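Wayfinding and Visitor Flow at the Ait Brahim Heritage Quarter
Final report, second-year project in Applied Tourism Studies
Author: Houda Slaoui
Submitted 29 January 2018

Summary

The project examined how visitors find their way through the Ait Brahim quarter and whether the present signs help them do so. Walking routes were recorded, a short questionnaire was given out, and the existing signs were surveyed for position, wording and legibility. Most visitors used a small part of the quarter and returned by the street they had arrived on. Signs were present at the main entrances but sparse at the junctions where choices were made. A revised layout is proposed in section 6.

1. Background

The Ait Brahim quarter consists of a market street, two squares and a network of lanes leading down to the old tannery. The signs in use were supplied by Nolex under a single contract and have been added to piecemeal by shop owners and by the museum. No plan of the full set existed when the project started, so one had to be drawn up.

Earlier coursework on the quarter looked at visitor spending and did not record movement. The only related material found was a parking study by the consultancy Verkine, which gave arrival counts at the north gate but stopped at the gate itself.

2. Aims

The first aim was to establish which streets visitors used and which they missed. The second was to find out where they hesitated, turned back or asked for directions. Accessibility for wheelchair users was left out of scope after discussion with the supervisor, as the lanes would need a separate survey of gradients and surfaces.

3. Method

Fieldwork took place in June, between mid-morning and late afternoon. Visitors were approached at the north gate and asked to mark their route on a paper map as they walked, then hand it back on leaving. A total of 109 maps were given out and 101 were returned in a usable state. The remainder were lost or too faint to read.

A questionnaire of five items was attached to the back of each map. It asked about first visits, use of a phone for directions, the places the visitor had meant to see, the places actually reached, and any point at which they had felt lost. Answers were coded by hand and entered in a spreadsheet.

The sign survey covered every fixed sign between the north gate and the tannery. For each one the following were noted: height above ground, letter height, colour contrast, language, and the distance at which the text could first be read by a person with normal sight. Temporary boards outside cafés were left out.

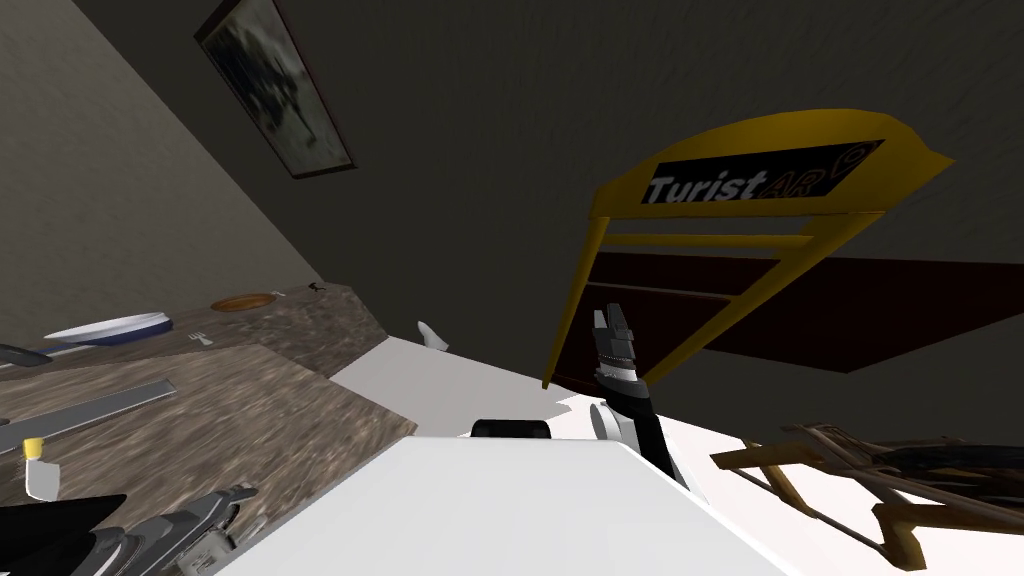 Reading time: 5 minutes

4. Results

4.1 Routes

The returned maps show a strong concentration on the market street and the first square. Fewer visitors went on to the second square, and only 40 reached the tannery, although it was the place most often named as a reason for coming. Routes that did reach it nearly all passed through the same lane, behind the museum. The parallel lane to the east is shorter and better paved but was hardly used.

4.2 Points of hesitation

Three junctions accounted for most of the reports of feeling lost. The worst was the fork below the first square, where the sign for the tannery is fixed to the far wall and faces visitors coming uphill. Anyone walking down from the square sees the back of the plate. At the second junction the sign can be seen but uses an older name for the tannery, which does not appear on the tourist map. At the third there is no sign.

4.3 Sign survey

Letter heights varied widely between the original plates and later additions. The original plates were legible from across the street in most cases. The later ones, mounted higher and set in a narrow typeface, often had to be read from directly beneath. Contrast was acceptable on most plates but poor on those with brown text on a cream ground, where fading was also worst.

5. Discussion

The results suggest that the signs were planned from the entrances inwards and were not checked from the point of view of a person already inside the quarter. This would explain the good coverage at the gates and the gaps further on. Phone use did not remove the problem. Several respondents wrote that their position on the map jumped between lanes, probably owing to the height of the walls.

There are limits to the data. Asking people to draw their route may have made them more attentive than usual, and the sample contains only visitors who entered by the north gate. Guided groups were excluded – their routes are fixed by the guide. The fieldwork also fell in dry weather, and movement on wet days may differ, particularly on the steeper lanes.

6. Recommendations

The plate at the fork below the first square should be replaced with a double-sided one, and a new sign should be placed at the third junction. The tannery should carry one name on all signs and printed maps. New plates should follow the letter height of the original set.

A second route to the tannery by the eastern lane should be signed from the square. The scheme at Panivmont, which marks a loop with numbered wall plates, could be adapted, although the plates would need fixings suited to lime render.

7. Further work

A repeat of the route survey from the south gate would show whether the same junctions cause difficulty in the other direction. The questionnaire should then be reworded, as item four was read by some respondents as asking about shops only.

Appendix A: Blank route map
Appendix B: Questionnaire
Appendix C: Sign survey sheets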